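How to Hem a Plain Curtain by Hand

My grandmother hemmed every curtain in her house without a machine, and for years I assumed she was just being stubborn. Then I moved into the apartment on Virside with its one very tall window, tried it myself over two evenings, and found I liked it so much that I have hardly used the machine for a curtain since. If you can thread a needle and you have something good to listen to, you can do this too!

You will need your curtain panel, thread in a matching color, a fine hand needle, plenty of pins, a tape measure, chalk, and an iron. Cut your thread no longer than 18 inches. I know it's tempting to cut a great long piece so you don't have to stop and start, but it will knot on you every single time (ask me how I know).

Wash and dry the fabric before you do anything else. Cotton and linen can shrink quite a bit, and I once hemmed a beautiful pair for my friend Mackenzie Gagnon that rose well above her windowsill after the first wash. She was very gracious and hung them in the bathroom.

Once the panel is dry, hang it on its own rod and leave it overnight. Fabric relaxes when it hangs, and a heavy weave can drop more than you'd expect. In the morning, fold the bottom up to the length you want and pin it at both sides and in the middle, then step back across the room and have a good look before you add the rest of the pins.

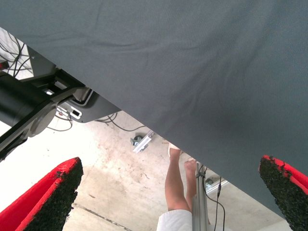
Pressing comes next, and please don't rush it. Take the curtain down, lay it face down on the ironing board, and press the raw edge up half an inch all the way along. Then fold again at your pinned length and press a second time. Soft, shallow wrinkles like the ones in this gray cloth usually give way to a little steam, but do try a corner first if you aren't sure what your fabric is made of. A fine crosshatch weave like that is a pleasure to work on, too – you can follow one thread of it with your eye to keep your fold nice and straight.

Now for the sewing itself. Knot your thread and hide the knot inside the fold. Pick up just a thread or two from the curtain, right beside the fold, then slide the needle into the fold and run it along inside for half an inch before you come out again. Pull it snug but never tight, or the front will pucker. Keep going like that to the end, taking out the pins as you reach them.

At each corner, fold the side edge in neatly and close the little opening with small, close stitches. Finish with two tiny backstitches on top of each other and run the tail of the thread inside the hem before you snip it.

Give the whole hem one last press from the back and hang your curtain up again. If one side looks a bit lower, let it hang another day before you reach for the scissors – mine often settles by itself.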